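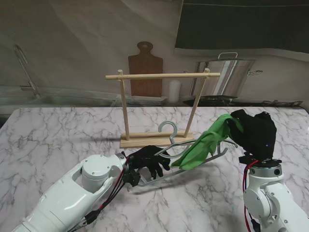

Protokoll der Planungsrunde Geräte und Automatisierung

Runde im Januar, Besprechungsraum neben der Werkstatt, Beginn 14.15 Uhr
Protokoll: Bronisława Chmielewska (ja, schon wieder ich)
Anwesend: Werkstatt, Software, Einkauf, Projektleitung Jusia; die Elektronik kam zu TOP 3 dazu

TOP 1: Protokoll vom letzten Mal

Angenommen mit einer Korrektur. Ich hatte geschrieben, dass die Software neue Rechner „will“, richtig ist „dringend braucht“. Ist geändert, und ich habe es mir gemerkt!

TOP 2: Stand Jusia, Textilaufgaben

Die Software hat berichtet, wie es am Tisch mit Marmormuster gerade läuft. Wir sind bei der Aufgabe mit dem grünen Stoffteil und dem grauen Metallbügel: Die linke Hand hält den Bügel, die rechte zieht den Stoff zurecht, und zum Schluss soll alles an den kleinen Holzständer. Den Ständer treffen wir inzwischen öfter, aber der Stoff rutscht uns noch zu gern weg, wenn die rechte Hand loslässt. Mit dem Handschuh über der rechten Hand geht das Greifen nach Meinung der Software deutlich besser, die linke läuft weiter ohne. Die Werkstatt möchte das gern einmal sauber verglichen haben, bevor wir Geld für Handschuhe ausgeben, und da hat sie recht, finde ich.

Vereinbart: Die Software macht eine Vergleichsreihe mit 80 Durchgängen, die Hälfte mit Handschuh, die Hälfte ohne, immer mit demselben Stoffteil. Ergebnis zur nächsten Runde, gern als Tabelle und bitte nicht wieder als Foto vom Whiteboard.

TOP 3: Ersatzteile für die Hände

Das war der lange Punkt, ich versuche mich kurz zu fassen. Der Einkauf hat zwei Angebote für Fingersätze da. Wuton liefert schneller, verlangt für den Satz aber 828 Euro netto. Bridance ist günstiger, konnte uns aber am Telefon keinen Liefertermin nennen, und auf die zweite Mail kam bisher gar nichts zurück. Die Elektronik hat an das letzte Frühjahr erinnert, als wir wochenlang mit nur einer Hand gearbeitet haben, und dann war die Stimmung ziemlich schnell bei Wuton.

Ich habe gefragt, ob wir wirklich ganze Sätze brauchen oder ob einzelne Finger reichen. Antwort der Werkstatt: Einzelne Finger gehen bei Wuton auch, kosten zusammen aber mehr, sobald man drei davon nimmt. Also Satz.

Beschluss: ein Fingersatz bei Wuton, Bestellung bis Freitag. Bridance wird noch einmal angeschrieben, damit wir für die zweite Jahreshälfte einen Vergleich haben. Beides übernimmt der Einkauf.

TOP 4: Kabel und Befestigung

Die Elektronik möchte die Kabelführung an beiden Armen neu machen. Im Moment laufen die Leitungen außen entlang, und wenn sich das Handgelenk weit dreht, ist der Zug am Stecker zu groß. Gewünscht sind flexiblere Leitungen, ordentliche Halter und ein paar Stecker auf Vorrat. Dafür stehen 252 Euro auf der Liste, das fanden alle in Ordnung und ich ehrlich gesagt erfrischend wenig.

Kleine Diskussion, ob die Werkstatt die Halter selbst drucken kann. Kann sie, will sie auch, aber der Drucker steht seit zwei Wochen mit verstopfter Düse da. Die Düse kommt mit auf die Bestellung (habe ich gleich eingetragen, sonst vergessen wir die wieder).

Beschluss: freigegeben. Der Umbau passiert an einem Arm zuerst, der zweite folgt, wenn der erste eine Woche lang ohne Aussetzer gelaufen ist.

TOP 5: Verbrauchsmaterial und Requisiten

Kleiderbügel, Stoffe, Ständer. Klingt nach Kleinkram, läppert sich aber. Die Projektleitung möchte mehr Abwechslung bei den Stoffen, also auch schwere und glatte Sachen, dazu Bügel aus anderem Material als Metall. Der Vorschlag war ein fester Topf von rund 112 Euro im Monat, aus dem die Software ohne Einzelantrag kaufen darf. Der Einkauf war erst dagegen, dann mit Sammelbeleg am Monatsende doch dafür.

Für den Hintergrund hätten wir gern neben der Küche noch ein zweites Motiv, eine Waschküche oder einen Flur. Die Küche soll außerdem mal glatt gezogen werden, die Wand links wirft Falten. Da reicht vermutlich ein Dampfglätter, den bringe ich von zu Hause mit.

Beschluss: Monatstopf wird für ein halbes Jahr ausprobiert. Zweites Motiv: Angebot einholen, Druckerei ist noch offen.

TOP 6: Zweiter Arbeitsplatz

Vertagt, aber nicht ganz. Die Projektleitung hätte am liebsten noch dieses Jahr einen zweiten Tisch mit zwei weiteren Armen, damit nicht immer eine Gruppe auf die andere wartet. Kurtuluş bietet dafür ein Leasing an, bei dem die Wartung drin wäre. Was nach Ablauf mit den Armen passiert, stand im Angebot leider nur sehr schwammig, und die Software will vorher wissen, ob unsere Steuerung darauf überhaupt läuft – ein paar Tage Probebetrieb wären also schön.

Mir ist außerdem aufgefallen, dass wir über Strom und Platz noch gar nicht gesprochen haben. Die Ecke am Fenster ist groß genug, hat aber nur eine Doppelsteckdose. Die Elektronik misst aus und fragt bei der Haustechnik nach.

Offen bis zur nächsten Runde:
Einkauf: Rückgabe und Restwert bei Kurtuluş klären
Software: Probebetrieb anfragen
Elektronik: Anschlüsse in der Fensterecke

TOP 7: Verschiedenes

Der Schlüssel für den Materialschrank fehlt. Wer ihn hat, legt ihn bitte in die Schale, ich frage auch nicht nach.

Die Buchungsliste für den Tisch wird nur noch online geführt, der Zettel an der Tür kommt weg.

Ende 15.50 Uhr. Korrekturen bitte direkt an mich.

Bronisława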